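Rye Starter, Second Winter

The starter slowed down again in November, same as last year. Doubling took 6 hours at the end of summer and is now closer to an overnight job. The kitchen drops several degrees once the evenings get cold, and the shelf above the stove, where the jar used to sit, turns out colder than the one beside the refrigerator. I moved the jar and left the flour alone.

Some background for anyone who skipped the earlier posts. The starter is whole rye, kept at equal weights of flour and water. I feed it once a day when I am baking and put it in the refrigerator when I am not. The flour is Endden whole rye, which comes coarse and takes up a lot of water. I tried the Gultik medium rye for a while and got a looser starter with less smell. It rose well enough, but the bread was flat in flavor, and I went back.

The loaf I make most is a tin loaf with a soaked portion. The formula came from Valter Hägglund, who baked it for years with more salt than I use. I have changed three things in his version. The soaker is cold now where his was scalded. The final dough is wetter. The proof ends earlier, when the first pinholes open on top, where he waited for a full dome. A full dome in my tins means a collapsed middle.

Process as it stands:

Evening. Mix the starter build and the soaker in separate bowls. Cover both. The soaker gets all the salt, which keeps it from souring overnight.

Morning. Combine, add the remaining flour and water, stir with a stiff spatula for 4 minutes. There is no gluten to develop, so stirring longer only warms the dough. Let it stand in the bowl until it looks swollen at the edges.

Pan. Scrape into 2 greased tins, smooth the top with a wet hand, dust with flour. The flour is useful here: it cracks as the dough rises, and the width of the cracks is easier to read than the height.

Bake. Start hot, then turn down after the first quarter of the bake. I take the loaves out of the tins for the last stretch to dry the sides. A probe in the middle should read just under boiling. Then the hard part, a full day wrapped in a cloth before cutting. I have cut early. The knife comes out coated and the crumb never recovers.

On tins. The Iltance ones have straighter sides and release cleanly after a few uses. The older Matić pair is thinner and browns the bottom faster, so those go one rack higher. If you mix the two kinds in one oven, rotate them halfway.

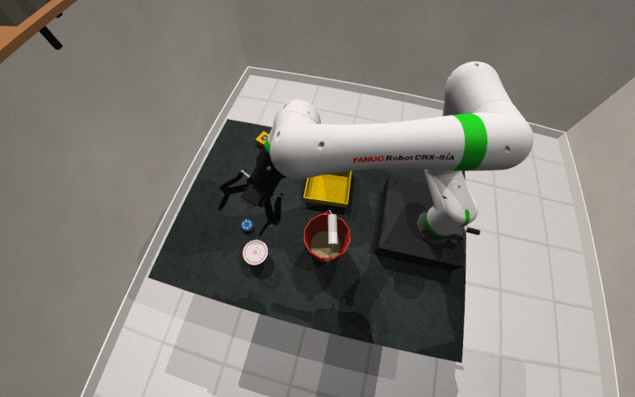 White robot arm over a dark work surface (computer rendering).

Two questions came in by email. The first was about cutting the formula in half. It works, but the starter build is then small enough to lose heat quickly, so put it in a narrow jar and not a wide bowl. The second was about total dough weight. Mine is 2,000 grams across both tins, which fills each one to just over half. Go higher and it will spill onto the oven floor during the proof or early in the bake.

Seeds can go into the soaker. Sunflower is fine as is. Flax needs extra water – start with its own weight again and adjust on the next loaf. Pumpkin seeds I toast first, then cool completely.

The next batch will use a longer soak, starting at noon instead of evening, with everything else left as written above. If the crumb is gummy I will go back to the overnight version. The rye bag is nearly finished, so the test has to wait for a new one, and coarse rye varies enough between bags that I will bake the usual loaf from it first.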